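Perncombe publishes results of gripper finger comparison for food assembly

Hanau, 2020-03-10

Perncombe has completed a comparison of parallel gripper fingers for robots that handle prepared food. Four finger designs were tested on the same arm with the same controller, and only the fingers were changed between runs. The work was carried out at the company's test room in Hanau.

The programme comprised 1,859 grasp attempts on bread buns, sliced tomato, shredded vegetables and clear plastic parts. Each attempt was logged as held, slipped or damaged. An item counted as held if it was lifted to a height of 50 mm and set down again without falling or tearing. Attempts stopped by a controller fault were repeated and are left out of the total.

Two of the four designs are stock parts. The third is a soft silicone finger. The fourth, Drumus, is Perncombe's own design, a broad black finger with a straight inner edge and a sloping outer side. It is intended for benches where soft food and hard fittings lie close together and the arm has little room to turn.

All test positions were recorded with a small camera at the wrist. The camera was fixed at one setting for the whole programme so that views from different fingers could be laid over one another.
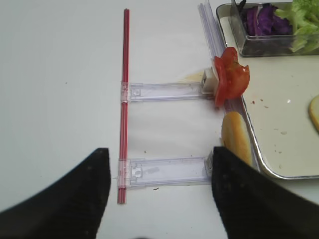 Wrist camera view: black gripper fingers at a clear plastic bracket on a red rod, with a bun half, tomato and steel tray to the right.

Transparent parts gave the lowest scores with every finger. The grasp software relies on edges in the camera view, and clear plastic on a white table offers few of them. Side lighting improved detection but increased glare from metal trays. Perncombe has kept both sets of results in the report.

On bread, the soft silicone finger caused the least marking. Drumus held the bun halves more securely but needed a lower closing force, and this has to be set for each product. On sliced tomato the two performed equally. The stock fingers were faster to fit and remain suitable for packed goods.

Finger wear was checked after every 600 cycles. Dust and crumbs on the contact faces reduced grip on smooth parts before any wear could be measured, and the report recommends a wipe-down at each tool change.

The comparison took 7 weeks. A second round is planned for July and will repeat the clear plastic tests with a depth camera and a revised controller.

The full report, including force settings and drawings of the finger mounts, is available on request from the Perncombe office in Hanau. Drumus fingers can be supplied for trial in pairs, with mounting plate and screws.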